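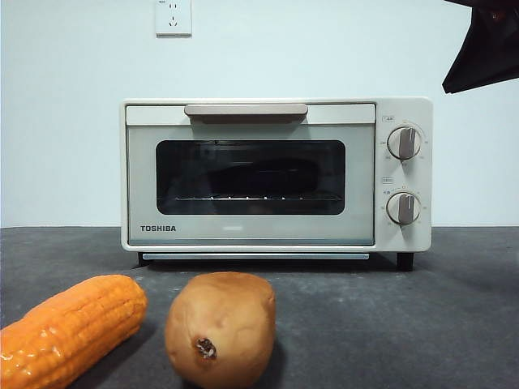 Toaster oven station with the corn and the potato, gripper above on the right.

Recording the oven task: guide for new club members

This page explains how we record one demonstration for the "vegetable into oven" task in the Cluteo robot club. Please read it to the end before you touch the arm. Rhys Merrick and Ozan Duman wrote the first version, and I have corrected it for the May group.

1. Check that the oven is unplugged. We never heat it. The toys are plastic and the task does not need power.

2. Close the door and turn both knobs so the grips point straight up. If they are different from one recording to the next, the reset script does not notice, but the policy can.

3. Put the corn and the potato in front of the oven, with a gap between them. The gripper opens to 95 mm, so the corn must be taken across its short side.

4. Move the arm to the home position. It should hang in the air and touch nothing.

5. Start the recording and wait for the beep. Open the door by its handle, slowly – the oven is light and it will slide if you pull hard.

6. Place one vegetable on the rack, go back, close the door. Stop at home position again.

One demonstration should have fewer than 1575 steps. If yours is longer, delete it and repeat. Our goal is 200 good ones for each vegetable.

Write your name and the vegetable in the log sheet. If the arm stops with error 2111, do not push it by hand. Press the red button and call Shona Cairns, she has the key for the controller.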